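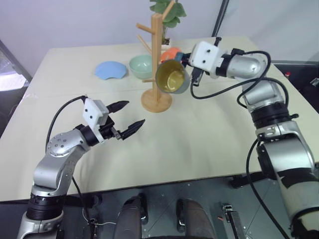 A mão que ensina

Na oficina da Verkura, a primeira coisa que se aprende é a ter paciência com as canecas. Hoi-yan Kan trabalha ali desde agosto e passa seis horas por dia a conduzir dois braços robóticos por controlo remoto. A tarefa parece pequena: pegar numa caneca e pendurá-la num suporte de madeira. Uma pessoa faz isto sem pensar, e é esta a dificuldade.

"Quando eu penso no movimento, faço-o mal", conta ela. "Quando não penso, faço-o bem, mas depois não sei explicar o que fiz." Por isso não explica. Move os comandos, os braços seguem, e o computador guarda as posições das juntas junto com o que veem as câmaras. Cada tentativa completa chama-se uma demonstração. O arquivo desta tarefa tem hoje 1.329.

Existe também o método mais antigo, no qual se segura o braço e se leva com as próprias mãos até ao lugar certo. Na Volbridge, onde Kan começou, ainda o preferem. Ela acha que o corpo aprende mais depressa assim, mas a mão do instrutor tapa muitas vezes a vista da câmara.

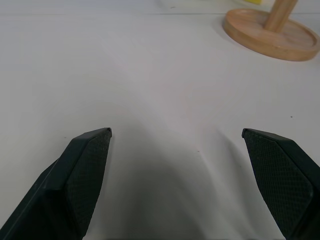
As câmaras junto das garras mudaram o seu modo de trabalhar. De longe, um dedo parece já estar na posição; de perto, percebe-se que falta ainda um bocado de mesa. Kan aprendeu a aproximar-se devagar, com as garras abertas, e a não corrigir duas vezes seguidas — o modelo imita também as hesitações.

Nem tudo se guarda. Na última revisão, ela apagou nove demonstrações em que tinha rodado demasiado o pulso. O resultado era aceitável, diz, mas não queria que alguém aprendesse aquele gesto com ela. Na próxima semana volta às canecas, desta vez começando com a asa virada para a parede.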